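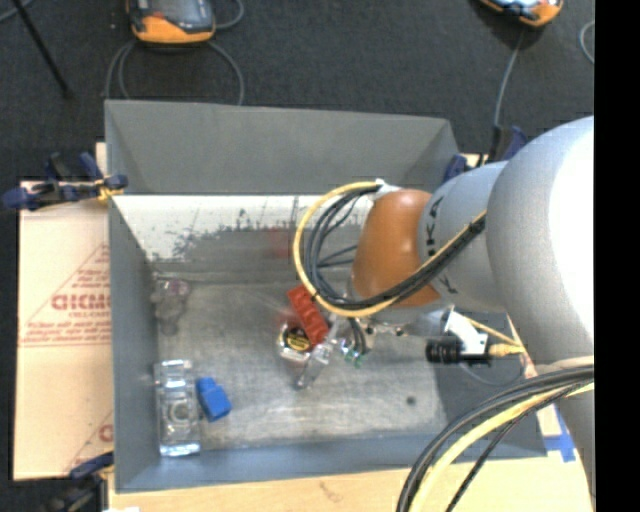 A robot arm working over a metal bin, with blocks and other small objects on the bin floor.

Skarno grasping

Skarno grasping is a method for teaching a robot arm to pick mixed objects out of a bin. It was developed at the Plavenley workshop and grew out of an earlier picking program called Pendo. Its central idea is a simple and rather lovely one: the robot learns from its own attempts, and it learns most from the attempts that nearly work.

Background

Picking a single object from a flat table is a fairly easy job for a modern arm. Bins are much harder. The walls get in the way of the wrist, objects lean on one another, and a shiny metal floor throws back reflections that can fool a camera. Clear plastic is harder still, as a depth camera often looks straight through it and reports the floor behind.

Pendo dealt with these problems by matching each object to a stored shape. It worked well on solid blocks but had to be given a new model for every new item, and it did poorly with anything see-through. Work on a replacement began in January, using the same arm and much of the same software.

Method

The arm starts with no stored shapes at all. A camera view goes into a network, which scores a large number of possible grasps by place, angle and depth. The arm tries one of the better ones. After the fingers close and the arm lifts, the system checks the gap between the fingers and the load at the wrist, and marks the attempt from 0 to 7. A clean lift earns the top mark, and an attempt that touches nothing earns the bottom one.

The marks in between are what set the method apart. Most earlier systems kept only a yes or a no, so a block that slipped out at the last moment counted the same as a complete miss. Under Skarno grasping that slip earns a 5 or a 6, and the network is trained again with those near misses given extra weight. The effect on learning speed is striking, above all for long thin objects, where a small change of angle can turn a slip into a firm hold.

A second part, known as the Yupanqui step, handles crowded corners. If every grasp scores badly, the arm puts a closed finger beside the pile and gives it a gentle push, then looks again. The push is chosen by the same network and is marked by how much the best score rises afterwards.

Results

The main trial used a set of 152 objects, 20 of them transparent. Trained on yes-or-no marks alone, the arm lifted 67 per cent of the transparent objects at the first try. With graded marks it lifted 18 of the 20, a very pleasing result for a system that had never been given a model of any of them. Solid blocks showed a smaller gain, as there was less room to improve.

Limits

Soft bags remain difficult, because the load at the wrist changes as the contents shift. The Yupanqui step can also wedge a flat object against a wall, where the fingers cannot get beneath it. Moving to a bin of a different depth calls for a short period of fresh training.

See also

Bin picking
Grasp planning
Self-supervised learning

Page last changed 5/6/18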